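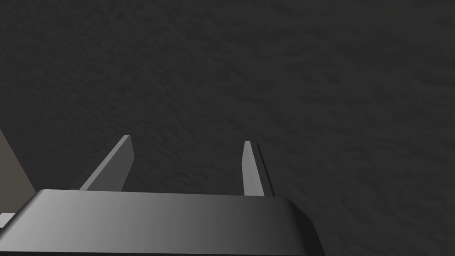

## Stop buying grippers off the brochure

Wednesday, late, so forgive the state of this. Been meaning to write it since July.

Two parallel-jaw grippers have been taking up my evenings in Brevham. One from Huanca, one from Custex. Same arm in the simulator, same wrist camera view, same dark rough surface under the fingers. And my opinion, after all of it, is that we compare these things in completely the wrong way. We compare force. We compare stroke. We compare price, obviously. Then we bolt the thing on and find out that the camera can't see past the fingers.

So that's my complaint. The camera view should be the first test, and most shops I know do it last or skip it.

Look at the wrist view with the jaws open. Two plain flat fingers, nothing between them but dark surface. The body of the gripper takes up a big slab of the bottom. That slab is dead space. Anything underneath it, you don't see, and neither does whatever software you have picking the grasp point. Nobody puts that on a data sheet. I would like a line that says "percent of wrist view lost with jaws open" and another with jaws closed. Would take a vendor an afternoon.

Then the fingers themselves. From up there the left one is broad, you see a lot of its inner face. The right one is nearly edge-on, looks half as useful. Your eye sorts that out in a second. A learned controller has to sort it out from examples, and if you swap the gripper the examples are stale. I think people badly underrate that cost. They'll haggle over a coupling plate and then throw away 2000 runs of data without blinking.

Meirion Price, who I've argued with about this since before either of us had gray hair, thinks I'm overdoing it. His line is that you move the camera. Put it off the wrist, on a post, get a clean view, done. And fine, for a fixed cell, sure. He's got one running at Firnum and it's good, I've stood next to it. But a post camera loses the last inch. The arm gets in the way of it right when you need to know where the tips are. I'd rather have an ugly view that stays with the tips than a pretty one that goes dark at the end.

His other objection is better. He says sim pictures flatter everybody. Crisp edges, clean flat planes, light coming down nicely from above. Real fingers get scuffed and greasy, real light bounces around. He's right about that and I don't have a great answer. What I'd say is that sim is still the cheapest place to throw a bad choice out. If a gripper blocks the view in the simulator it's going to block it on the bench. The reverse isn't true - looking good in sim proves very little. Use it to reject. Don't use it to buy.

And gray on gray, while I'm here. Gray fingers, charcoal ground. Texture helps you a bit, the ground is all grain and ripple and the fingers are smooth, but the color gives you next to nothing. Why does every finger come in gray or black? I'd pay for a pair in orange. I have asked both vendors. Custex said it was a special order. Huanca has not replied.

What I ended up doing for the comparison, for anyone who wants to argue with it:

- 40 grasps each, same start pose, same parts in the same order
- jaws opened to the same width, not to each ones maximum (this matters more than you'd think)
- controller settings left alone after the first 5 tries
- wrist camera only, no help from the side

The Custex closes more evenly. I'll give it that, it feels like the better machine. But the housing is wide and I kept losing the near edge of the part. The Huanca is sloppier in the close and I still trusted it more, becuase I could see what I was doing and so could the controller. Missed grasps on the Custex were nearly all of one kind, landing short. When every miss looks the same, that's a view problem in my book. Meirion says it's a calibration problem. I recalibrated 3 times. Make of that what you like.

I'm not going to print a score. Forty grasps is a small number and somebody would quote it at me forever.

Where I come down: before you ask what a gripper can hold, open the jaws, look out of the wrist camera, and ask what you've lost. If the answer is the bottom third of your view, the rest of the spec needs to be very good to make up for it. Then close the jaws and look again. Then tilt the wrist the way it'll be tilted on the actual job, not square to the table like in every demo. About ten minutes of work, all of it possible before a purchase order exists.

People will say a smarter controller fixes this. Remember where the tips were, fill in the hidden bit, carry on. Maybe. I've tried a couple and they're decent until the part shifts, and parts shift. I would still sooner have the pixels.

Next up is the same again with narrower fingers on the Custex body, which I suspect fixes half my gripe and none of the housing part. Meirion wants a post camera running alongside to settle the other argument. Fine by me, he's bringing the post.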